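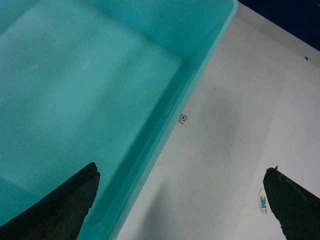 **Wie oft muss man in einem studentischen Roboterprojekt die Hand-Auge-Kalibrierung der Greiferkamera wiederholen?**

Immer dann, wenn die Kamera oder ein Finger am Greifer neu befestigt wurde, und am Tag des Wettbewerbs auf jeden Fall. Wenn mechanisch nichts geändert wurde, genügt eine kurze Kontrolle an einem bekannten Marker.

*Akzeptiert, 9 Stimmen*

---

**Ergänzung vom Fragesteller** (2023-06-01)

Danke für die schnelle Hilfe. Ich schreibe noch Details, weil meine Frage zu kurz war. Wir sind ein Kurs im Master und nehmen mit dem Projekt Nosto am Drosell-Wettbewerb teil. Die Aufgabe heißt: Schalen greifen und in ein Metallregal legen, ohne die Nachbarboxen zu berühren. Unsere Steuerung ist in Lodhi geschrieben.
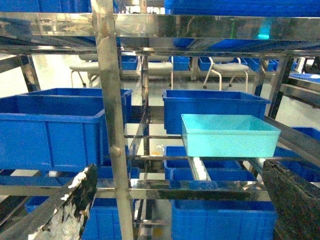
*Helle Schale zwischen den Greiferfingern, dahinter die blauen Boxen im Regal.*

Seit April haben wir 252 Versuche protokolliert. In 32 davon liegt die Schale zu weit vorne auf der Stange, und das fast immer auf der rechten Seite. Die Kalibrierung haben wir in dieser Zeit nicht wiederholt. Kann der Fehler allein davon kommen?

---

**Zweite Antwort**

Allein davon glaube ich es nicht. Ein Kalibrierfehler verschiebt normalerweise alle Ablagen in eine ähnliche Richtung. Wenn es vor allem rechts passiert, würde ich zwei Dinge prüfen:

- Tiefenwerte am polierten Stahl. Spiegelungen geben oft falsche Punkte.
- Die Fingerflächen. Wenn ein Finger stärker abgenutzt ist, dreht sich die Schale beim Schließen ein wenig.

Macht bitte eine Messreihe mit immer derselben Schale und derselben Startposition und ändert nur die Ablagehöhe.

---

**Dritte Antwort**

Hatten wir auch. Molten neu installiert, dann ging es.

---

**Fragesteller, Kommentar zur zweiten Antwort**

Molten benutzen wir leider nicht, aber den Rat mit dem Stahl habe ich ausprobiert.

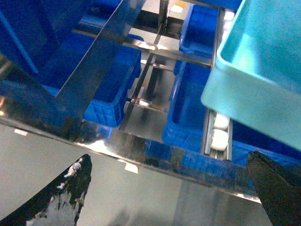 Ich habe danach die Tiefenpunkte auf den Metallflächen ausgefiltert und die Stange aus dem CAD-Modell genommen. Die Messreihe soll 100 Ablagen haben, wir sind noch nicht fertig. Die Fingerbeläge wechseln wir erst danach, damit wir nicht zwei Sachen gleichzeitig ändern. Soll ich die Kalibrierung vor oder nach dem Wechsel machen?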